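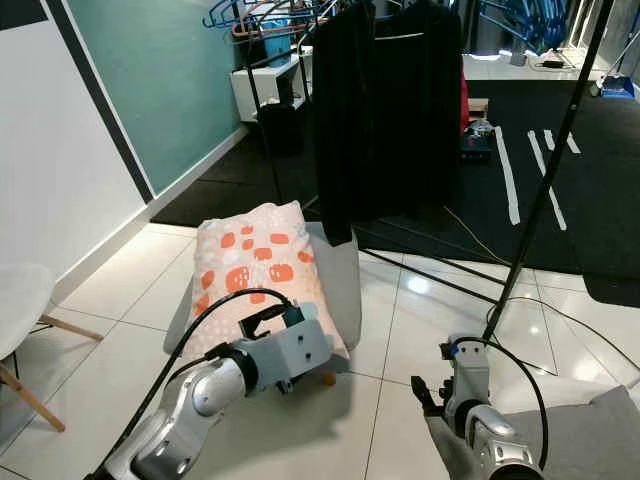 Clothing and household swap, July 2023

The swap room on Bortolotti Street is taking donations again. Clothes, bedding, cushions and small household things are all welcome, as long as they are clean and you would be happy to hand them to a neighbor.

Last time we gave out 742 items, and 400 of those were clothes. Long coats and dresses went first. Children's shoes hardly moved, so please hold those back until the fall.

The black clothing rack is for anything long or easily creased. Please use the hangers already on it, the blue or the black ones, and leave wire hangers at home. Velvet and other heavy fabrics need to hang – folded, they pick up marks that take a steamer to get out, and ours is still with Bradley Greenwood for repair.

Pillows and cushions go on the gray seat by the rack until they have been checked. The peach one with the orange rounded squares has had several people asking after it already. It will go out with everything else on the day, and we can't put it aside for anyone. Bed pillows need a washable cover.

Limit is 2 bags per household at drop-off. Zondarska Laundry has offered a reduced price on blankets and comforters for anyone donating them; mention the swap at the counter.

Hadiza Onuoha and Rakiya Mohammed will be sorting in the evenings and could use another pair of hands, mostly for folding and pairing up bedding sets. Tanko Oyewole can pick up from homes on the Zarnport side if you have no car. Leave your name and address at the front desk.

Electrical goods are not accepted.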